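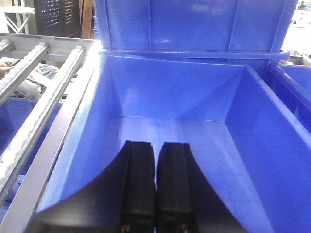

My aunt left me her accordion, and she left my brother the house, and I want it on record that I was happy for him. I was! I don't even like Wollton. It rains sideways there and the only restaurant closes at 7. But I drove over in April to pick the thing up, with a big blue plastic crate in the back seat, completely empty, with high sides, so I'd have somewhere to put whatever else he was willing to part with. I figured I might get a lamp out of it. Maybe the good soup pot.

My brother met me at the door in her bathrobe. Not in a sad way, he'd just spilled coffee on himself and it was the closest thing. It was pink and it fit him better than it ever fit her.

"It's in the hall closet," he said. "I haven't touched it. It breathes."

I told him accordions are supposed to breathe, and he said not at night they're not.

Now, I should say that neither of us ever heard her play. She bought it from a man at the Nekley ferry landing before we were born, paid 80 dollars, and carried it home on the bus on her lap. That was the whole story as she told it, and she told it every Thanksgiving, and if you asked her to play something she'd say her wrists were bad. Her wrists were fine. She could open any jar in the county.
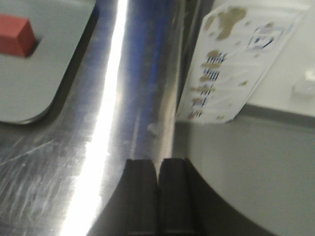
So we got it out and set it on the kitchen table between the butter and the mail. It was a Haslinger, cream colored, with a strap that somebody had mended with fishing line. I undid the snap on the side and the whole thing let out this long low groan, and my brother said "See?" and went and stood by the stove.

I put it on. It weighed about as much as a toddler and had the same idea about staying still. I'd had 2 years of piano as a kid, so I picked out the beginning of the only song I could remember, and got four notes in, and the fifth one wouldn't sound. I tried again and it just went *fff*, like somebody blowing on soup.

"Something's in there," my brother said. He was closer now.

We should have taken it to a shop. There's one in Lultar that does that kind of work, I looked it up later. Instead he found her little screwdriver in the drawer with the rubber bands, and we laid a dish towel down and took the side off, him holding the flashlight in his teeth.

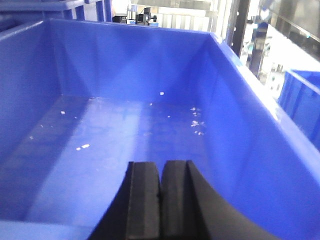

It was money. Of course it was, you've guessed that already, but I hadn't, and I yelled. Small bills, rolled up tight like cigarettes and tucked along the reeds wherever there was room. We flattened them out under the sugar bowl and the toaster and came up with 455 dollars, which I had to count twice since my brother kept talking.

And with the money there was a ferry ticket. One way out of Nekley, never punched. The ink had gone brown and you couldn't read the date.

"She was going to go someplace," he said.

"With an accordion?"

"With the accordion man," he said, and we both sat down.

I thought about all those Thanksgivings, and the way she always stopped the story at the bus. I'd never once asked what he looked like. My brother thought she'd once said he had nice hands, but then he thought maybe that was the dentist.
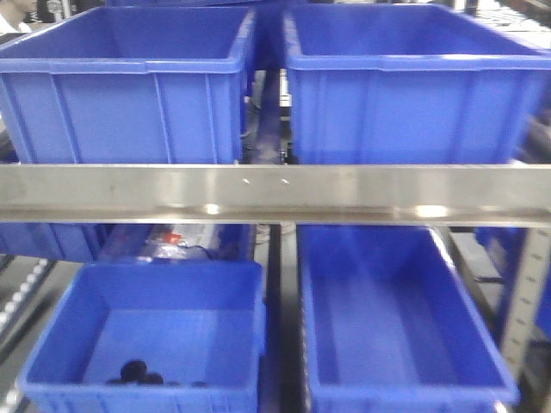
We split the money, after some arguing in which each of us tried to give it to the other. He kept the ticket and stuck it on the fridge under a magnet shaped like a trout. I took the soup pot, the lamp, and 3 of her sweaters, and he carried the accordion out to my car and buckled it into the front seat.

It was dark by the time I got to the highway. Every time I hit a bump it let out a little air, and somewhere past the Lultar exit it finally played that fifth note, clear as anything, and I said "Well, go on," and turned the radio down.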